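Odero: Report on the Second Stage of the Build

The present entry records the state of the Odero project as of 2020-03-10. Readers who have followed these pages since September will recall that the project was begun in a spare bay of the Sendville shared workshop, and that its stated purpose was modest: to produce a two-armed machine able to pick ordinary household goods from a table and place them where they are wanted. That purpose has not changed. The budget has, and an account of it is given further down.

The first stage concerned the arms and the hands. The joints were assembled, taken apart and assembled again on the bench by the window, and the wiring was revised on four occasions. The wrist housings gave the greatest difficulty. The original drawings left too little room for the connector, so that every turn of the forearm pulled at the cable. Clyde Kapoor, who shares the bay and has considerably more patience with a file than the present author, proposed moving the outlet to the top of the forearm, and this was done. Neither wrist has lost its connection since the alteration was made.

The second stage concerns grasping. The control program, which goes by the name of Mirkska in the project notes, receives a picture of the table, selects an object, and plans the approach of one hand. A grasp is entered in the log as good when the object has been lifted clear and held while the program counts to five. A grasp that merely shifts the object, tips it over or pushes it to the edge is entered as a failure, whatever the excuse.

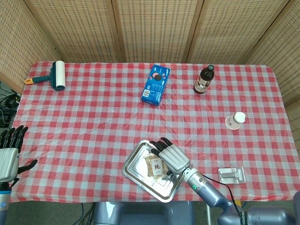
Mirkska was at first tested with wooden blocks, and the results were flattering. Blocks have flat sides, they do not bend, and they do not shine. The move to shop goods was made in January and brought the rate of good grasps down at once. Packaging is the cause of most of the trouble. A biscuit box such as the blue Oreo one lying towards the back of the table is kindly treated by the program, being flat and plainly coloured, whereas a clear blister pack reflects the light and is regularly judged to be smaller than it is. Food in a soft wrapper is a separate problem again: set down on a steel tray, it must be taken from above, with the fingers pointing down, and the raised edges of the tray leave a narrow margin on each side. The checked cloth was an additional burden for the part of the program that finds outlines, which had been tuned on a plain surface. It was decided to correct the program and keep the cloth.

The figures to date are as follows. Mirkska has made 2,050 attempts with shop goods, of which 1,163 were entered as good. The author regards this as a fair result for a machine built in the evenings, though not one that would justify letting it near a full cupboard. Bottles lying on their sides were the weakest group for several weeks. The hand would close correctly but arrive too high, and the bottle would roll. Lowering the approach by a few millimetres improved matters, at the price of an occasional knock against the table.

A word on expense. The sum set aside for the second stage was 200 pounds, and it has been exceeded by 30. The excess went on replacement finger tendons, which were ordered from Alcantara after the first set stretched. The new set is stiffer and takes longer to fit, as each tendon must be tensioned by hand and then left overnight before it is trimmed. Readers attempting a similar build are advised to order a spare pair at the outset and to label left and right before opening the bag.

Three matters remain open. The floor cabling is to be gathered into a single run, a task which has been put off more than once and for which the author accepts responsibility. The left hand is slower to close than the right — by a small but visible margin — and the reason has not been found, although exchanging the motor drivers has ruled out the most likely one. Finally, the program does not yet pass an object from one hand to the other. Mr Kapoor has written the first part of that routine and it will be tried on blocks before anything softer is attempted.

Correspondence about the wrist drawings may be left in the comments. The revised version will be posted when the measurements have been checked against both forearms.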